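Workshop notebook, Rarklow kitchen bench
March, started writing at 4:30 pm, tea in hand
7 min read

Okay, so, dishes. Again. Maysoun asked at lunch whether I'd write up where we've got to, and I said sure, thinking it'd be a paragraph. It's not going to be a paragraph.

The question on the whiteboard is still the one Margareta put up when we moved into this kitchen: "Would you let it do yours at home?" My answer last month was no. My answer this afternoon is "some of it, if I was in the next room and the plates were cheap". I'm calling that progress!

What we're chasing is the sink-to-dishwasher job. Plate is in the sink, dishwasher is open, plate goes in the rack. Everyone I've described this to at a barbecue has said "that's it?" and yes, that's it, and it's been eating my life. My nephew does it for pocket money and he's mostly looking at his phone.

Numbers first so I don't lose them. Ran 130 attempts with the new grasp settings. 19 failures that I'd call proper failures, meaning I had to step in. The rest got there, though I wouldn't want to defend the style on every one of them. Several plates went in facing the wrong way, and Kohei reckons that should count against us. I reckon half the households in the country load plates facing the wrong way and nobody rings a technician. We've agreed to log it in its own column and argue about it later.

Where the failures come from:

Plate lying nearly flat. Still the worst. If it's propped up a bit the fingers can get in behind the rim and it's fine. If it's flat, the fingertips skate across the top and push it into the side of the basin, and then it's even harder to get at. Giang had the idea of letting it do that on purpose, shove the plate to the wall so the rim rides up, then grab. We tried it by hand with the controller and it works a treat in the big basin. In the small basin there's not much room for the knuckles. More on that tomorrow.

Stopping short at the rack. The arm arrives over the tines and then dithers. I timed one dither at long enough to eat a biscuit. It's waiting to be confident about the slot, and wire tines are a horrible thing to be confident about, all thin and shiny and the same as each other. Mitsuko says her depth readings go to mush over any bare metal and she'd like me to stop calling it dithering because it sounds like a personality flaw.

Letting go. We got the plate between the tines and the hand wouldn't open cleanly, thumb first and then everything else in a lump, so the plate got a flick on the way out. I've slowed the thumb down. Started every run this afternoon from the open-hand pose so there's less for it to sort out on the way in. Seems better, haven't got enough runs to say so properly.

Light is the other thing. Mornings are kind to us and by the afternoon the bench near the window is blazing, and the stainless steel throws it straight back. Same plate, same spot, different hour, different result. I wanted to put a blind up. Margareta said people have windows. She's right and I'm annoyed about it.

Side note on the plates themselves. We've been on the pink one nearly all week because it's easy to pick out against steel. That's cheating a little bit. Next lot should be white, and then clear glass, and I'm dreading clear glass. Ghorbani dropped off a box of odd crockery for this and I haven't had the nerve to open it.

Also had a chat on the phone with the Akholm crew, who do the shop-floor end of things, bin picking and tray loading mostly. Their line is that the factory stuff is well ahead of us and it'll stay ahead, and I can't really argue. They know what part is coming, they bolt the tray down, and they picked the colour of the tray. I said we've got one plate and a basin and they laughed (kindly). But they've got their own version of our flat plate, which is washers lying on a smooth surface, and they shove theirs against an edge too! So Giang's in good company. They told me they wouldn't trust a trick like that until it had been through 1000 cycles. We're a fair way off. If we can get to 700 by the Cirnberg visit I'll be pleased.

So can it do the dishes? It can move a plate it likes from a sink it knows, slowly, with me standing there. It can't scrape, it can't rinse in any way I'd accept, and it's got no opinion on whether a pot needs soaking. I'd put it a good way behind my nephew and slightly ahead of the dog.

To do:
- push-to-wall grasp in the small basin, with the elbow higher
- thumb speed, try it slower again
- repeat a morning set and an afternoon set with nothing else changed
- Kohei to finish the wrong-way column
- open the Ghorbani box (Maysoun says she'll do it if I won't)
- tidy the leads near the dishwasher, I keep stepping over them

Leaving the setup as it is overnight so we can pick up from the same pose.

Contact: kitchen bench team, Rarklow workshop | Back to top 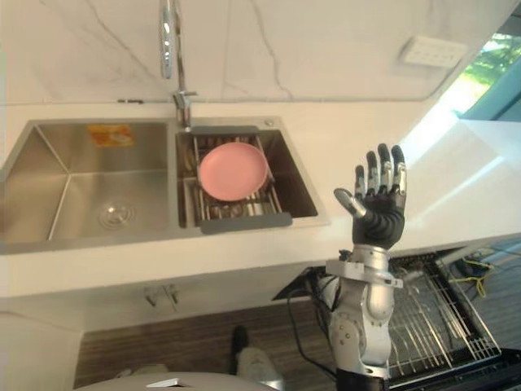
Open-hand pose at the sink, pink plate in the small basin, dishwasher rack out.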